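I've been keeping track of what I eat off of for a month. Not the food, the dishes. Posting what I learned, one thing at a time.

1/ It started when I moved in May and packed the kitchen myself. I counted 343 pieces of tableware for a household of 2 adults. That includes saucers. I don't own cups that go with the saucers.

2/ Most of it came from my aunt's place in Skitimthorpe. She bought Stodetti dinner sets at closeout and never opened half of them. The plates are 11 inches across and don't fit in my dishwasher unless the top rack comes out.

3/ The rule for the month was simple. Anything I used got a piece of masking tape on the bottom once it was clean. At the end, anything without tape had to justify itself.

4/ Dinner plates: used four. Small plates: used six, mostly for toast. Soup plates with the wide rim: used none. I don't know what they're for that a bowl doesn't do better.

5/ Bowls did nearly all the work. Cereal, soup, rice, leftovers, chopped onions waiting to go in the pan. If I had to start over I'd buy bowls first and add plates later.
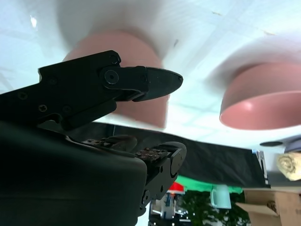
Two pink bowls, white table.

6/ Color matters more than I expected. I reach for the colored ones first and the white ones sit. My husband does the opposite, so maybe that cancels out.

7/ Geert Mulder asked in the replies about selling the unopened sets. I tried. Drovel wanted 200 for listing and pickup on the lot, and the best offer I got was less than that. Shipping plates is miserable – they're heavy and you need a box inside a box.

8/ What worked was the Peixoto Street swap shelf. I took a crate over at 7 in the morning and went back at noon for the crate. Empty. Took two more the next day.

9/ Still deciding on the gravy boats. There are three. One has a chip on the spout and it's the one that pours best.

10/ Glasses are next month. I haven't counted them yet and I'm putting it off. If you've done this with glasses, tell me how you handled the jam jars.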